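The Woman Who Sews the Town's Banners

For most of the people who walk in the Prusell spring procession, the banners are simply there, the way the river is there.

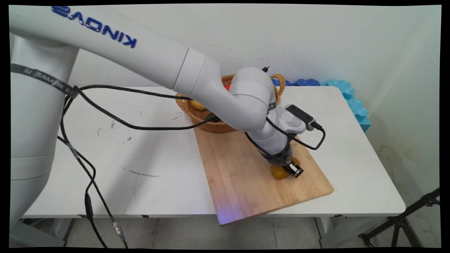 I had been one of those people for years, I'm a little ashamed to say. I grew up two streets from the square, I carried a corner pole when I was twelve, and it never once crossed my mind that a person had sat down and made the thing I was carrying. So when a reader wrote in to ask why the blue on the town banner looks different than it did in her childhood, I went looking for whoever might know, and that is how I ended up in a warm upstairs workroom over the old Pavano drapery shop, drinking very strong tea with the woman who has sewn and mended the banners for 19 years.

She agreed to talk on the condition that I leave her name out. "Put down what I do and leave me out of it," she said, moving a pile of interfacing off the good chair so I could sit. "The banner belongs to the town. If my name goes in, then every time a seam goes, my phone rings." Then she laughed and admitted that the phone rings anyway.

The blue was where we began, and it took us most of the first pot of tea. The old banner, the one my reader remembers, was dyed in the piece at a mill that closed a long time ago. The blue had a good deal of green in it, she told me, and it faded toward gray on the side that faced the window of the town hall. When it finally had to be replaced, there were people who wanted the blue as it was written down, and people who wanted the blue as they remembered it.

"Those are two different colors," she said. "I had a lady come up those stairs with a scarf of her mother's and tell me, that's it, that's the blue. And the next week a man brought me a tobacco tin. They were both quite sure. And I thought, well, they're telling me about the same thing, really. They're telling me about being little and looking up."

In the end she unpicked a hem on the old banner, where the cloth had been folded under and out of the light since the day it was made, and matched the new cloth to that. It came from Rissanen, who still dye small lots if you are patient. The color is brighter than anybody living had seen it, and for the first procession there was grumbling. "They thought I'd gone modern," she said. "It was the oldest blue there is."

I asked what the banner is made of, apart from the blue, and this was a mistake if I had wanted to be home for lunch, though I enjoyed every minute. The ground is a wool blend, heavy enough to hang straight in a breeze. The wheat sheaf in the middle is appliqué, worked over in three shades of gold thread, and the bridge under it is padded from behind so that the arches throw a bit of shadow. She keeps a notebook for each banner, and in the one for the sheaf she has written down the stitches in the border, 3,845 of them. I asked why on earth she had counted.

"It was a bad winter," she said. "My husband was ill and I couldn't keep my mind on anything. Counting was something I could do. I'd get to the end of a row and write it down, and then it was time to take him his soup." She turned the notebook around so I could read the column of figures, very neat, in pencil. "So when they carry it past, that's partly what I see. I don't suppose anyone else needs to."

We talked a good while about what a banner is for. She is not a sentimental person, or says she isn't. She does not care for speeches, and she has been known to slip out of the hall before the anthem because her feet hurt. But she has opinions about how the thing should be treated. It shouldn't touch the ground. It shouldn't be rolled wet (she said this to me twice, and I believe it was meant for someone in particular). And it shouldn't be kept so carefully that it never goes out.

"There's a town up the valley, Drosovari, they have a beautiful one behind glass," she said. "Beautiful work, I couldn't do it. But the children there don't know what it weighs. Ours all know what it weighs, because every one of them has had a turn on the pole and moaned about it."

It weighs a lot, for the record. I remember moaning.

She has a few people learning from her now, which pleases her more than she lets on. They come up in the evenings, through the winter mostly, and start on the small parish pennants before they are let anywhere near the sheaf. One is a retired bus driver with, she says, the best hands of the lot. Another came because her family is new to the town and she wanted a reason to be in the procession that wasn't just standing at the side.

"She asked me was it all right, with her not being from here," she told me. "I said, my dear, can you do a blind hem? She couldn't. She can now."

I wondered whether she worries about what happens to the banners after her. She thought about it for some time, long enough that I heard the shop bell go downstairs and somebody ask for curtain tape. She figures the present cloth has another 30 years in it if it's aired properly, and that by then there will be another argument about the blue -- she hopes so, at any rate. "If they're arguing then they're looking at it," she said.

Before I left she let me hold the old banner, which is kept folded in clean sheeting on the top shelf. It was softer than I expected, and the fringe has gone thin along one side where generations of us used to twist it around our fingers while we waited for the band to start. She has never mended that part. I asked if she meant to, and she said she had plenty else to be getting on with, and would I mind the third stair on the way down.

The procession sets off from the square in May, at ten in the morning, and the pole bearers are asked to come half an hour early and to bring gloves.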